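Subject: Re: [drundton-gamers] Farkix cup – is it worth the entry fee?

Hi all,

Sorry for the slow reply, I've been away from the laptop since the start of April and I had a great pile of list mail to get through.

> I see Zalent are running another Farkix cup and the sign-up page
> says two-player teams only this time. Has anyone played in one of
> these before? I'm only ranked 279 on the regional ladder so I don't
> want to pay to get flattened in the first round. Also is it phones
> only or can you use a tablet? Cheers

I've played in two of them so I can tell you a fair bit, though they do keep fiddling with the rules. 279 is fine! My partner and I were well below that the first time and we got to the third round before we met a pair who clearly did nothing else with their lives. The early rounds are seeded by ladder place, so you'll most likely meet people near your own level to begin with.

Tablets are allowed, yes. I used one for the first cup and then went back to my phone, as I found my thumbs couldn't reach the middle of the map without shifting my grip. Lots of people like the bigger screen though, so try both in a few casual games before you settle. You can't swap once the bracket has started.
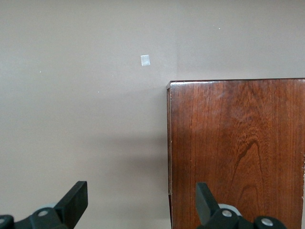
Wall and wooden cabinet, with the little white square

The fee gets you into the main bracket and the losers' bracket, so you're sure of 2 matches whatever happens. Each match is best of 3. The prize pot last time was 1000 in game credits for the winning pair, and it trickled down to not very much by the quarter finals – we got enough for a hat each. Mine is a nice hat, mind you.

A word on maps. They always include Mohmand in the pool and most new pairs ban it straight away because it looks such a maze. I'd leave it in. If you learn the two side routes and where the health drops are, you've got a big head start on everyone who has been banning it for months and hasn't a clue where to go.

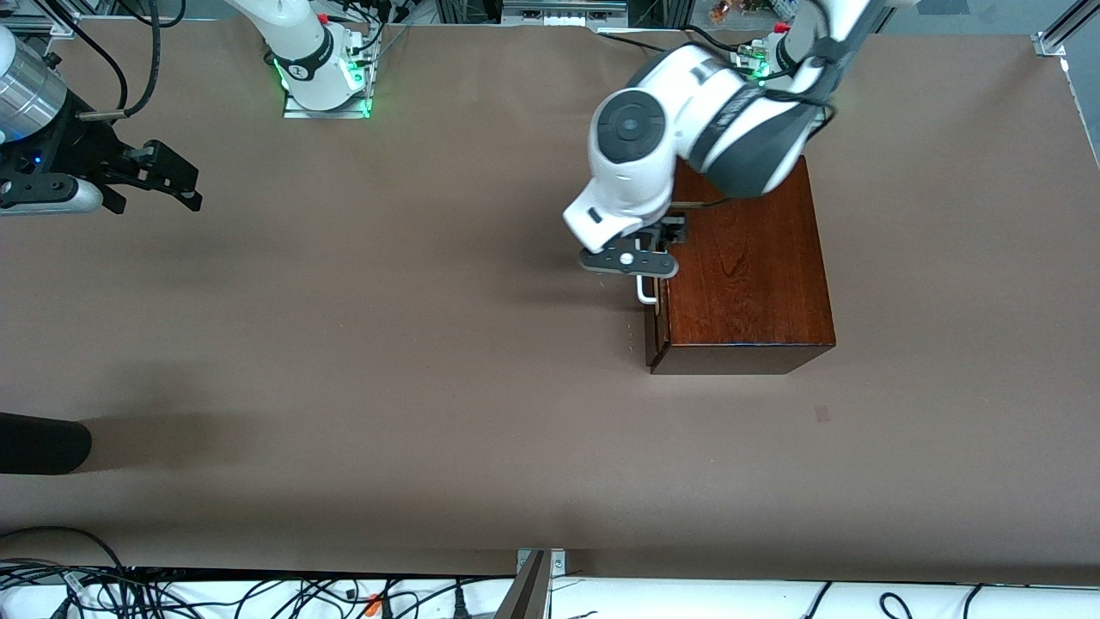 As for teams, do play with someone you can talk to properly. We tried text chat in our first cup and it was hopeless, half the messages turned up after we were already dead. Any voice app will do. Oh, and turn your notifications off (I lost a round to a dentist's reminder and I'm still cross about it).

Check-in opens at 6pm and shuts at half past, and they're strict. If one of you hasn't pressed the button by then the pair is out and you don't get your money back. There's a test lobby open from 5pm, so go in there first and see what your connection is like.
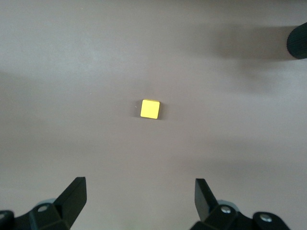
The waiting between rounds is the worst bit. Last time we sat in the lobby for ages while an argument over a dropped match got sorted out, and my battery was on its last legs by the time we played. Keep a charger handy and eat beforehand.

If you still need a partner, post again here, as I think a couple of people in the Drundton group were looking. I'm already paired up or I'd offer. Happy to play a few practice games on Mohmand most evenings though, just shout.

Cheers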